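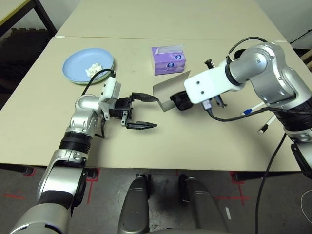

The crockery drive for the shared lunch room closed at the end of December, and we now have enough plates to stop borrowing from upstairs. Thank you to everyone who brought something in. Hardly any of it matches, and we have decided to leave it that way: a light blue plate stacked on a pale green one does the job as well as a set from a shop. The cream tables are staying too, pushed together end to end, as most people who answered the question on the sign-up sheet wanted one long table and not separate ones.

Chie Ueda has sorted the donations and put them in the cupboard to the left of the sink. Dinner plates are on the bottom shelf, side plates and bowls on the middle shelf, and mugs on top. Please stack the plates by size and leave the colours mixed. Anything chipped should go in the box under the sink. Uyên Lưu takes the box home for a neighbour who makes mosaics, so chipped plates are still useful but they do need to be clean.

A few points have come up about clearing away. The main one is used tissues and paper napkins left on plates. They go soft, stick to the plate and end up in the sink strainer, which blocked twice last month. Tissues go in the general waste bin by the door. They do not go in the food bin, even when they have only been used to wipe up crumbs. The food bin is for leftovers, peelings and tea bags.

When you have finished eating, scrape your plate, rinse it and put it in the rack. If the rack is full, dry what is in it and put it away first. There are clean tea towels in the second drawer. Used ones go on the hook behind the door and Thư Đàm washes them at the end of the week.

The table should be wiped before the next sitting, including along the seam between the two tops. Crumbs collect there and a cloth tends to push them further in. The small stiff brush on the window sill works better. Please don't pull the tables apart to clean between them. The floor is not level and it took two of us a good part of a morning to get the tops lined up.

We spent 400 from the Trình fund on the new rack, the brush, washing-up bowls and a second food bin. That leaves 997, and 800 of it is being kept back for the replacement tap. The plumber has been to look and we are waiting for a date. Until then the hot tap needs a firm turn to shut it off.

We could still use serving spoons, a large water jug and a bread knife. We have plenty of mugs. If you have something to give, leave it on the shelf outside the Wustavow room with your name on it, or speak to Chie before noon, when she is usually in the kitchen.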